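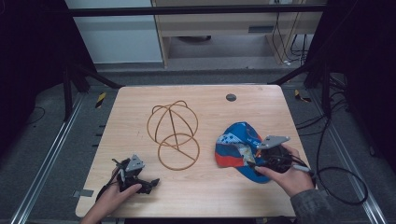
*Interview by the staff newsletter, Ziltelar returns centre, Hornetby. 2026-04-09*

The hat bench is at the far end of the building, past the shoe racks. The woman who runs it has worked at Hornetby for three years, most of them on returns. Caps come back squashed, and someone has to get them into shape and onto a form before they can be sold again.

"I used to do it with my fingers and never think about it," she says. "Now I do it holding a gripper in each hand, so the arms can learn from it. The first week I was hopeless. You can't feel the cloth."

Her shifts on the grippers last two hours, then she goes back to ordinary packing. She asked for that herself. "My wrists were sore by dinner time. They listened, to be fair."

Soft caps are the hardest, she says, as they fold in on themselves and the jaws have to pinch in the right place. Stiff brims are easier.

Does she worry about her job? "Some days. We were told no one goes before September, and after that it's meant to be checking and repairs. I'd like that in writing." The Malý site has already moved about two people from each shift to checking, and she has asked to visit.

Pay for the gripper work is the same as for packing. She thinks it should be more, and has raised it with her team leader.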